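At the Hedamar site, where Jellulon refurbishes office computers for resale, two robot arms now share the bench work with the technicians. The supervisor of the hardware line, who has been with the company since it opened the site, agreed to speak with the staff bulletin about the change.

"People asked first about their hours," the supervisor said. "That was a fair question, and we answered it in writing before the first arm was switched on." No positions have been removed. The line handled 891 machines in December, nearly 400 of them through the automated cell.

The cell takes on the repetitive part of the job. Memory modules, drives and cards are placed in a fixture tray beside the open tower, each in its own slot, and technicians are called over when a part does not seat as expected.

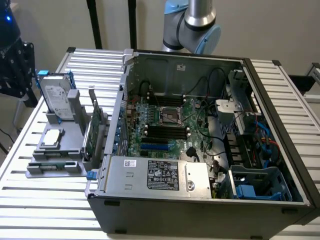 "A memory slot takes very little force, but you do it all day and your thumbs know it," the supervisor said. Complaints of hand and wrist pain have fallen, although the site nurse considers it too early to draw a firm conclusion.

Some of the work has become harder. Technicians now prepare the trays, and a module set down the wrong way will stop the cell. Staff attended a training course given by Lysenko, the integrator — two days in the classroom and one at the bench.

Opinions on the floor remain divided. "Some of my colleagues miss building a machine from start to finish," the supervisor said. "I miss it too. We have kept one manual bench for unusual orders, and there is a waiting list for it."

A second cell is planned for the Wusness site.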